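Can a robot do the laundry yet?

Washing machines already wash and spin by themselves. The hard part is everything else, like getting the clothes out of the basket. A shirt has no fixed shape. It flops, twists and tangles with the socks, so a robot has to work out where to grab it every time.

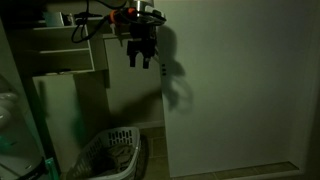 Robots learn by practising. Kohei Mizuno's team at Kuroda had theirs pick up clothes 500 times. It missed 200 of those times, and dark colours were the hardest for it to tell apart. Folding is harder still.

So robots can do bits of the job, slowly. For now, you'll still need to put away your own socks.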